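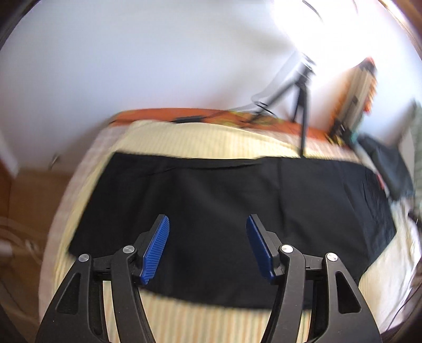

Can a machine fold the washing yet? Under fixed conditions it can manage a few garments, slowly, and it still needs a person close by.

Rigid objects are the easier case. A mug keeps its shape when gripped, so one good estimate of its position will serve for the whole movement. Cloth has no fixed shape. Each grasp changes the thing being grasped, and the estimate has to be made again.

Anas Matar, who runs handling trials at Hekness, puts his present system at 6 minutes for a shirt. A person takes 20 seconds. "Speed can be bought," he says. "Recovery after a bad pick is the hard part." 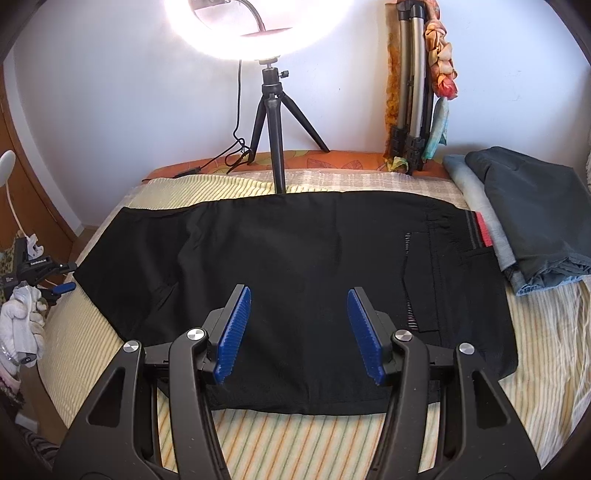
Trousers are a sensible test for any folding system. They have two long legs, a stiff end and a limp end, and the legs must be matched before the first fold. Dark cloth makes this harder, as creases and seams give little contrast. On a black pair laid flat across a striped bedspread, the outline is plain enough, and the grey-and-red strip inside the waistband gives a usable landmark. Turn the waistband under and that landmark goes.

Shop floors are further on. At Jumley, Jad Geagea has 2 cells feeding flat towels to a press -- one size, one weight, one colour. Mixed loads still go to the hand tables. He has no plans to change that before November.

Related
Dalgate tries automated shelf checks
Atallah and the cost of a spare gripper
Why dishwashers are still loaded by hand

Contact us | Copyright, all rights reserved | Back to top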